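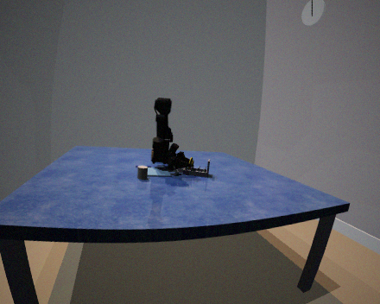 On m'a confié Hoani un matin de mai, avec un trousseau de clés Allen et un classeur dont il manquait la moitié des pages. Hoani, c'est le bras. Le nom vient de l'équipe d'avant, je n'ai jamais osé en changer, et puis franchement ça lui va bien.

Moi je venais des presses, chez Kodia, à l'autre bout d'Inville. Les presses, ça crie quand ça va mal. Un bras, ça se tait ! Il met la pièce trois millimètres à côté et il remonte se ranger tout droit, très digne, comme si de rien n'était. J'ai passé ma première semaine à lui parler. La deuxième, je l'engueulais déjà.

Le problème, c'était le gobelet. Il fallait le prendre, le lever, le reposer, recommencer, et au bout d'une heure ou deux (jamais la même durée, évidemment) la pince se refermait trop haut et tout partait par terre. J'ai resserré la base. J'ai refait le zéro des axes un par un, le nez dans le classeur, en sautant les pages absentes. J'ai changé un câble qui n'avait rien demandé à personne. Le soir je rentrais avec les doigts noirs et je dessinais des articulations sur la nappe, entre le pain et le fromage.

Au service technique de Trornero, une voix très douce m'a demandé le code du défaut. 3672. Long silence, bruit de clavier. « Ah, celui-là, on ne l'a pas souvent. » Merci bien, me voilà avancé. La voix m'a conseillé de baisser la vitesse à 80 pour cent et de rappeler si ça continuait. Ça a continué, j'ai rappelé, je suis tombé sur la musique d'attente, une sorte de bossa-nova, je peux encore vous la siffler.

Alors une nuit je suis resté. J'avais mon thermos, une chaise, et j'ai regardé Hoani travailler sans toucher à rien. Vers onze heures, j'ai posé la main sur le coude et j'ai senti un petit à-coup, presque rien, comme un hoquet sous la peau. Le codeur ! J'avais tout démonté sauf ça.

Il m'a fallu huit vis et pas mal de gros mots. Le connecteur était enfoncé de travers, je l'ai remis d'aplomb, j'ai refermé, relancé le cycle au ralenti, puis un peu plus vite. Le gobelet montait, descendait. Je me suis endormi sur ma chaise avant l'aube, et quand je me suis réveillé, il montait et descendait encore.

J'ai rappelé Trornero dans la matinée pour leur raconter. La voix douce a noté tout ça, puis elle m'a demandé si je pouvais lui épeler « Hoani ».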